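Contrast foot bathing

Contrast foot bathing is a home treatment in which the feet are moved back and forth between warm and cool water. It is used mostly by people with tired, swollen or aching feet, and by a smaller group who simply like having an excuse to sit down. Claims made for it range from the modest (it feels nice) to the heroic (it cures nearly everything below the neck and a few things above it).

History

The spa town of Bernthorpe offered the treatment in its bathhouse, where a full course ran to 14 visits and the brochure listed 364 complaints it would relieve. Baldness was among them. The rival baths at Usamlow answered with a shorter course of 8 visits and a longer brochure. 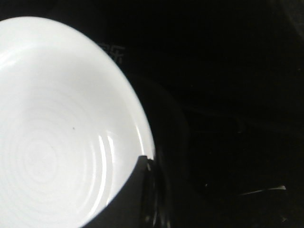
Home kits came later. The Tsai foot bath had two basins side by side and a dial thermometer, and sold for 400 in the local currency, a price that did not include towels. The Irnik model added a timer with a bell loud enough to wake the user, who by then was usually asleep.

Method

A session starts with a few minutes in warm water, followed by a shorter spell in cool water, repeated several times. Practitioners disagree on whether to finish warm or cool, and have done so at length in several newsletters.

Evidence and safety

Many users report short-term relief from soreness. Support for lasting benefits is thinner, and baldness has not responded. People with diabetes, poor circulation or reduced feeling in the feet are generally advised to speak to a doctor first, as they may not notice that water is hot enough to burn. Open sores are another reason to stay out of the basin.

See also: Foot care; Sitz bath; Hot water bottle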